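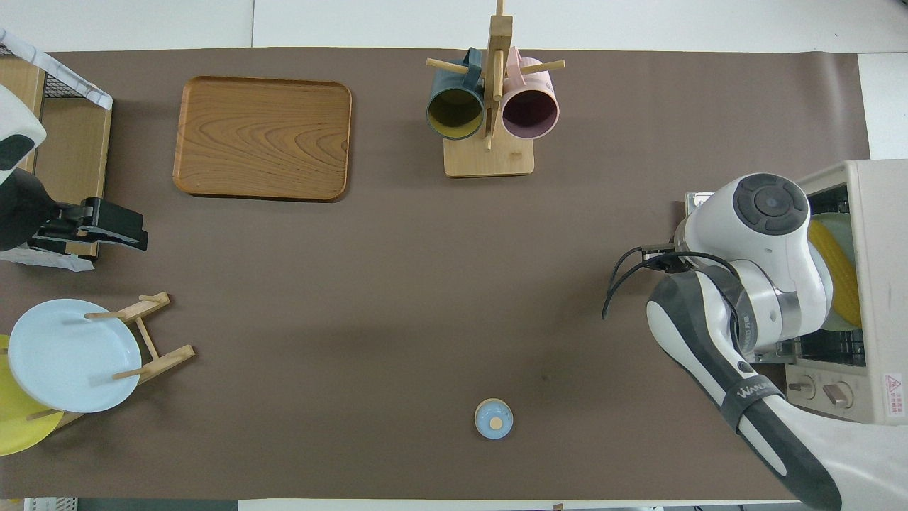

According to Semaan, the best way to understand teaching by demonstration is to try to write down how you hang up a mug, and then give up after the second page. Most people who work with robot arms would agree. Teaching by demonstration is the practice of showing a robot a task, either by guiding its arms by hand or by driving them from a distance, and letting a learning program work out the motion from the recordings.

Kitchen chores are a favorite subject, and have been for a good while. Plates in a rack, mugs on a wooden tree, a tray and a toaster oven are all things that people handle every day without much thought, and each one asks for a slightly different grip. A toy ear of corn often stands in for real food, as it keeps its shape and can be picked up as many times as anyone has patience for.

Guiding by hand

In the older method, the teacher takes hold of the arm itself and walks it through the job, while sensors in the joints note every position along the way. It is a friendly way to begin – a newcomer can usually manage a simple reach on the first morning – but moving two arms at once is tiring, and the teacher's own hands tend to get between the cameras and the work.

Remote control

With remote control, also called teleoperation, the teacher stands or sits away from the table and moves a pair of handles, or a smaller copy of the arms, which the robot follows. The cameras then record much the same view that the robot will have later, when it works alone. The drawback is touch. Many setups pass little or no feeling back to the operator, who has to judge by eye whether a gripper has met the rim of a plate, and new operators nearly always go slowly at first. 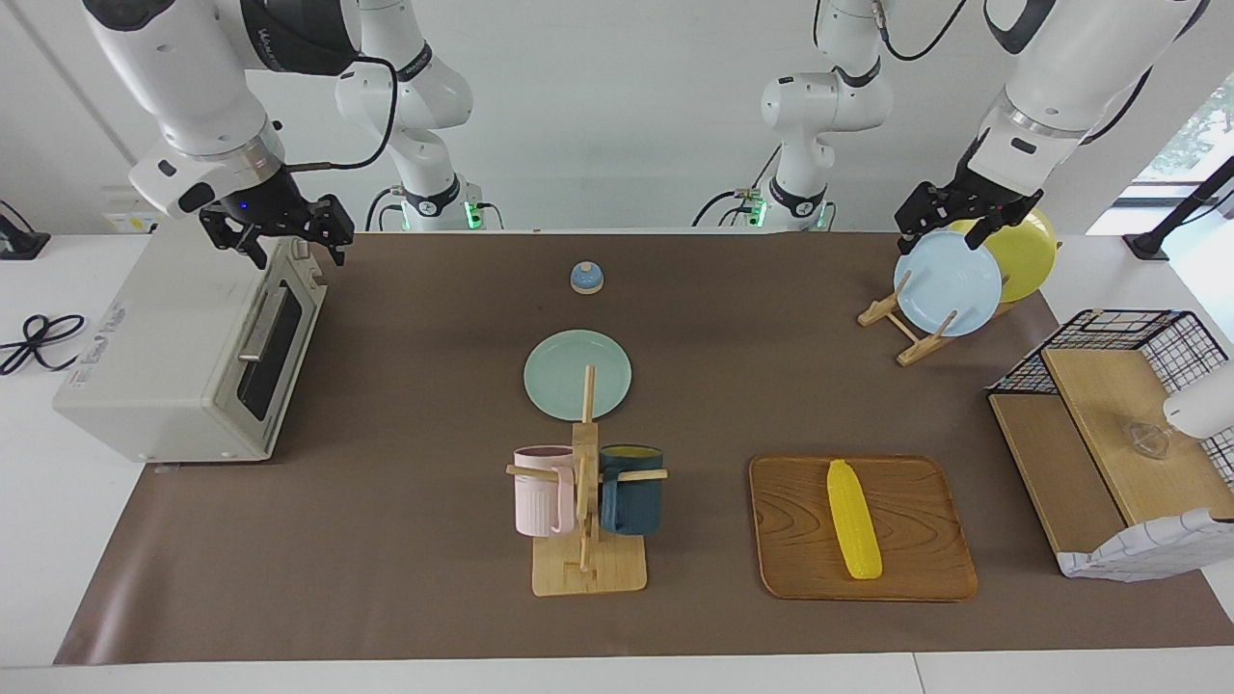 Collecting demonstrations

A single demonstration is seldom enough. The Laltemen kitchen set, one of the better-known collections of its kind, holds 3,257 recordings made by 9 operators, with the objects moved to new spots between runs. The Mellberg method asks for less, dividing each chore into 6 short stages so that a weak stage can be taught again by itself. Users of Billia, a program for sorting and trimming recordings, generally set aside fumbled attempts in a folder of their own, although there is a lively argument over whether a dropped mug and a patient recovery might be worth keeping.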